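Category: Student Projects / Home and Kitchen Care

Looking After a Small Toaster Oven
Chutima Nuchit, Sriwong group

For my project I picked something I walk past every single morning, a little Toshiba toaster oven, and I wanted to find out how a person ought to clean one properly (my aunt in Jistcombe has strong opinions on this!).

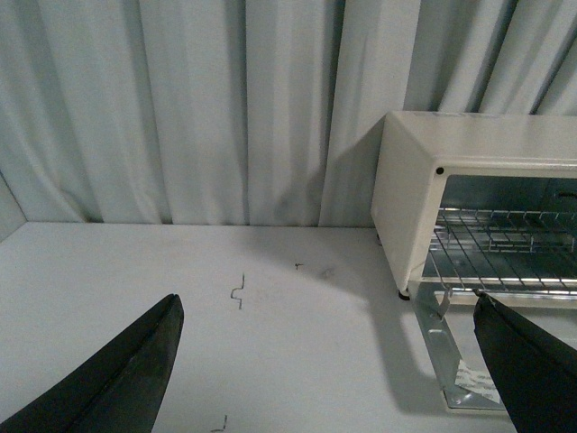
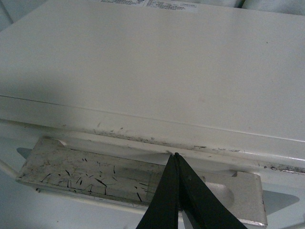
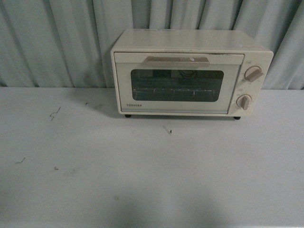 What I Looked At

I gave most of my time to the edges, where dark grime likes to sit in smudges and streaks, and then to the glass in the door. I wrote 6 pages of notes, and I'm afraid a good part of them is about cloths. Warm water with a drop of dish soap is where I plan to begin, always with the plug out, and I'll save the wire rack for March.

Last updated: July 19, 2018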